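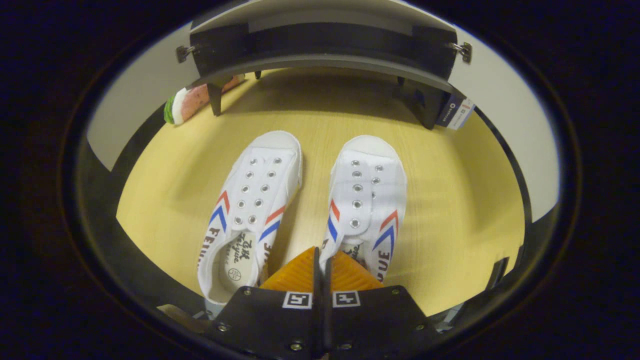
White canvas sneakers with the laces out, ready for washing.

How to Wash White Canvas Sneakers by Hand

I love this job! Canvas is about the easiest shoe material to clean at home, and you probably have everything in the kitchen already.

What you need
Baking soda
Mild dish soap
An old toothbrush
A bowl of lukewarm water
Plain white paper towels (printed ones can bleed)

Step 1. Take out the laces and insoles. Drop the laces in a mug of soapy water and forget about them for a while.

Step 2. Knock the soles together outside, then brush off the dry dirt. Do this before any water goes near the shoe, or you'll be scrubbing mud into the weave. I learned that after a very soggy walk at Gollham, and those shoes stayed beige until December.

Step 3. Mix 2 spoonfuls of baking soda with one of dish soap and enough water to make a loose paste.

Step 4. Scrub in small circles, starting at the toe. Go lightly over any printed stripes or lettering, and try a hidden spot first if the shoes are new to you. Rubber edges can take as much elbow grease as you've got!
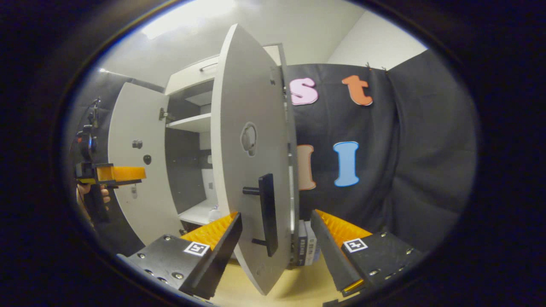

Step 5. Wipe the paste away with a damp cloth, rinse the cloth, and wipe again. Keep going until the water in the bowl stays clear. Leftover soap is what causes those yellow patches, so this is the step to be fussy about. My friend Vaida Stankevičius does four rounds and her shoes look fantastic.

Step 6. Stuff the shoes with paper towels and wrap a layer around the outside too. Change the paper when it feels soaked. Let them dry in a shady, airy place, never on a heater (the glue hates it).

Step 7. Rinse the laces, squeeze them in a towel and hang them up.

Putting them away
Wait until the insides are bone dry, toes included. A full day is usually enough, two if the weather's damp. Then give them a shelf with a bit of air around it and don't pile anything on top.

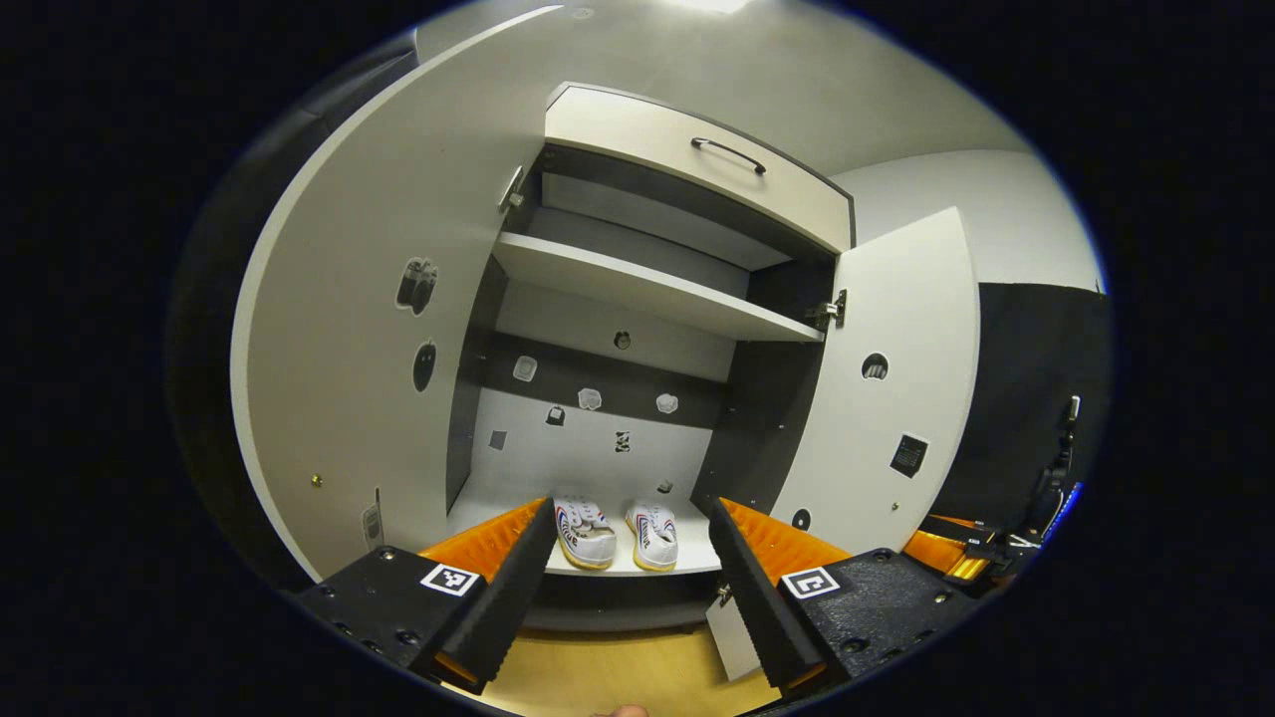

A cabinet with a shelf and both doors open.

If a grass stain is still hanging on, repeat steps 3 to 5 on that patch only.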